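Rules for recording tidying demos at home?

I'm recording sorting and putting-away tasks for a home robot project, head camera on, 35 clips in. Is there an agreed standard for what the hands should do, or does each group make its own? My vanity is the main station. 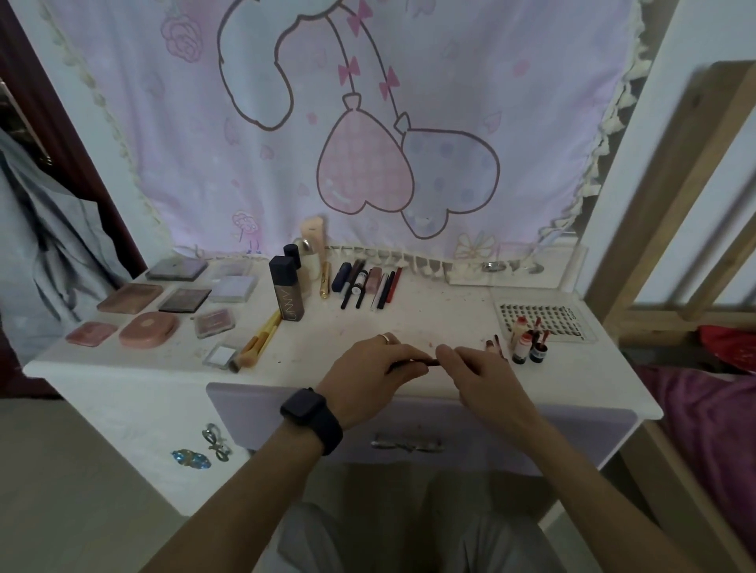 Joon-young Jin
Each group writes its own, and reading them is half the fun! The one rule they all share: both hands in view from start to finish. Ours at Terholm also asks for one task per clip. 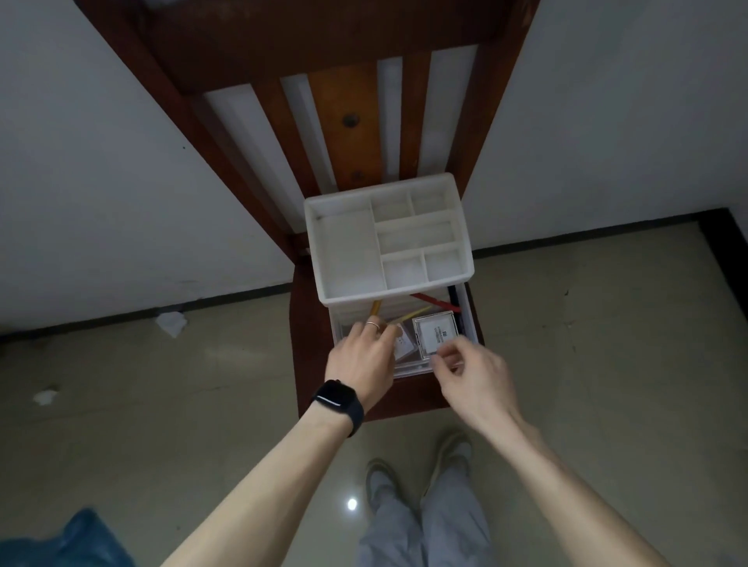

Keep clips under 54 seconds too, and don't restart after a fumble. Recoveries are great data! Other things we check:

Grip one item per hand, and pause before letting go.

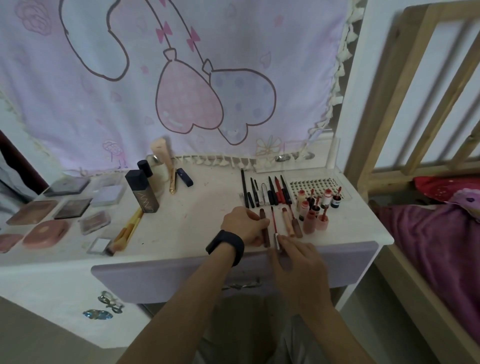
Name the clip before you record the next one.

Wear the same things all session if you can.

gullbridge_fan
just film lots, 1000 clips beats any rulebook :)

Fesis
Please do write rules, even a short page! Start with a layout rule: decide whether lids are open or shut before you record.
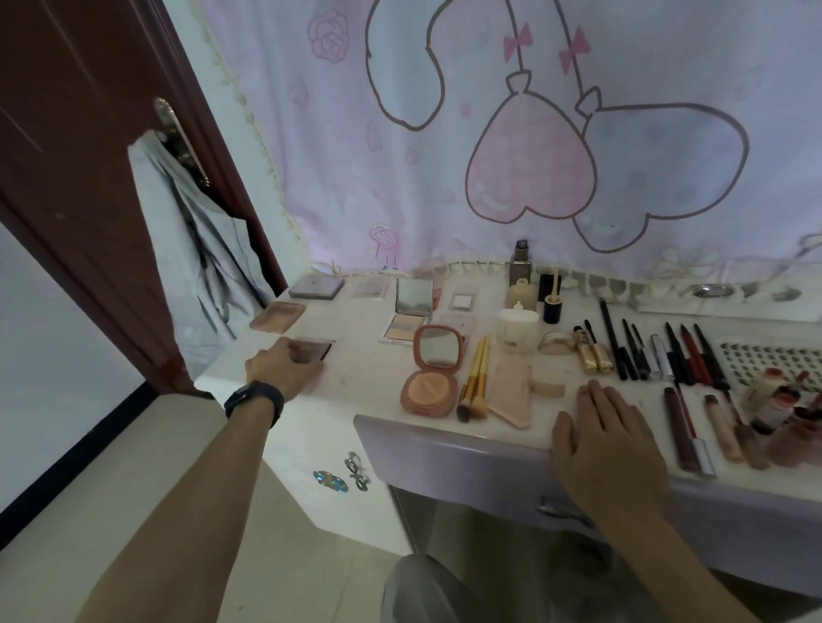
Labels need the same care as the recording. Write down the state of each item as well as its name. A round pink compact standing open with its puff on the powder should be logged as "compact, open", and the brushes beside it as separate items. Navarro has a nice template for this, updated in January.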